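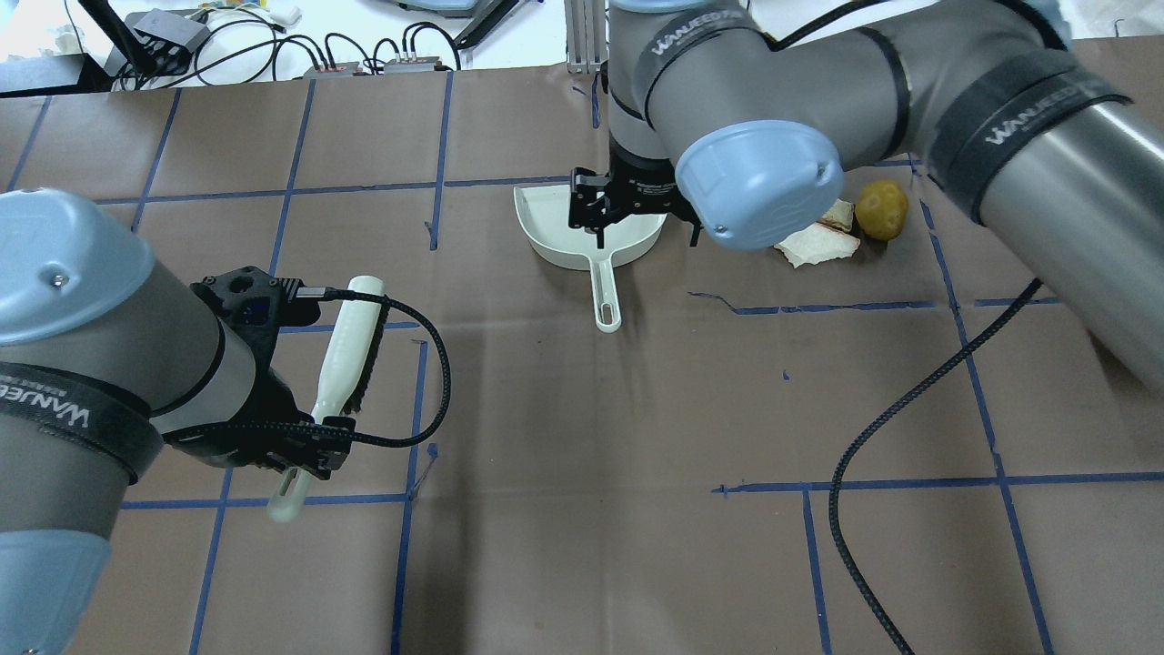
Household and Shop-Floor Chores: Frequently Asked Questions

The questions below come from readers of the Gunlow chore notes, mostly people who run small kitchens, workshops and care homes and want to know what can be handed over to a machine. Answers are revised each April.

Can a robot do household chores yet?

Some of them, slowly, on a fixed bench, with a person nearby. A two-armed machine can be taught to sweep crumbs off a table, move food from one plate to another, or fold a small towel. It cannot be left alone in an ordinary kitchen for a morning and be expected to have cleaned it.

Why is sweeping into a dustpan treated as a hard task?

It needs two tools used together. One arm has to keep the lip of the pan flat against the surface while the other moves the brush towards it. If the pan tilts by a few millimetres, fine dirt goes under it. Crumpled paper is easier to collect than flour, and round items tend to roll off the line of the brush. A person corrects for all this by feel. Most arms in this price range have little or no sense of touch at the fingertips and have to correct by sight.

What does the Skanville bench test measure?

Whether a named chore is finished, how long it took, and how many times a person had to step in. The current list has 17 chores. Each is run 110 times per machine, with the objects moved between runs. A run in which anyone touches the table is marked as assisted and is reported separately.

Do the arms use special tools?

In our tests, no. We use ordinary brushes, dustpans, spatulas and tongs, held in a two-finger gripper. Thin handles are a common cause of failure as they twist when the tool meets resistance. Wrapping the handle in rubber tape helps, but any such change has to be written in the run sheet.

Can a machine turn or lift food?

Flat, firm items are the best case. Lifting a slice of bread with a spatula is realistic; turning a fried egg is not something we would promise. With two spatulas, one can hold the item still while the other slides beneath it, and this is generally more reliable than pushing with a single blade.
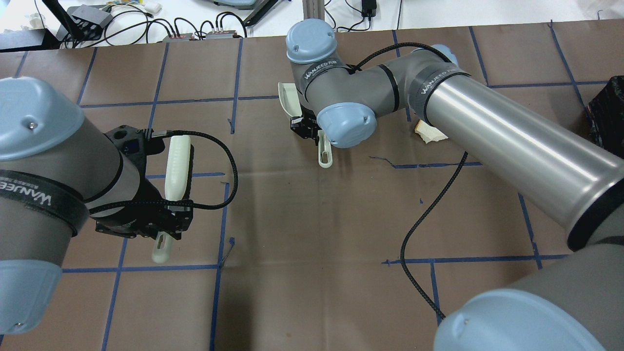 Spatula work on the taped bench, one tool to each arm.

What is the tape grid for?

Placement. The run sheet gives a square for each object, so the starting layout can be repeated or varied on purpose. The tape does not need to be perfectly straight. It does need replacing when it lifts, as a loose end can catch a brush or a blade.

How many demonstrations does it take to teach one chore?

It depends on how much the layout varies. The Mevine set, which covers table clearing only, holds 3,691 demonstrations. A single pick-and-place move with the object always in the same square needs far fewer. Adding a second tool raises the number sharply.

Is shop-floor work easier than housework?

Usually. Parts arrive in the same place, the lighting is constant, and the bench can be altered to suit the machine. Sweeping swarf from a flat table is closer to being practical than sweeping a kitchen floor. Packing, sorting and machine loading are already done by fixed arms in many factories, but those arms normally repeat one programmed move.

What about hot pans, knives and wet surfaces?

They are outside the list. The Woldegiorgis procedure, which we follow for bench safety, allows blunt tools and cold food only. Please do not send results from hot hobs - we cannot include them.

Does a faster arm give better results?

Not by itself. Most lost time goes on missed grips and second attempts. Slowing the approach to the object often shortens the whole run.

Should I buy one now?

For a single repeated job on a bench, get a trial with your own tools and your own mess, and ask for the assisted runs as well as the clean ones. For general housework, wait.

Can I submit my own results?

Yes. Use the Skanville run sheet, list every tool by type and handle length, and include the failed runs. Sheets with missing runs are returned.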